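Local > Juvville > Community

News What's On Sport Letters

Juvville's winter coat swap has found new homes for 1,793 coats, beating last November's total with three days still to go!

The swap, in the old Khalaf shoe shop on Gamow Street, takes clean coats in any size and hands them on free.

"People come in shivering and go out grinning — it's lovely," said organiser Sosina Ambaye. Children's sizes are going fastest, so do look in the cupboard under the stairs.

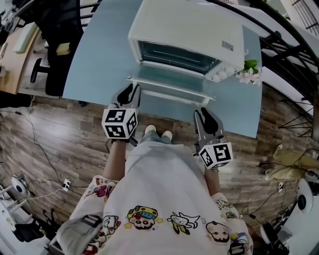

COMMUNITY

Doors open at 10am. Jumpers and sweatshirts are welcome too.

Recent
Drorkeden choir sings outdoors
18 new trees for Gamow Street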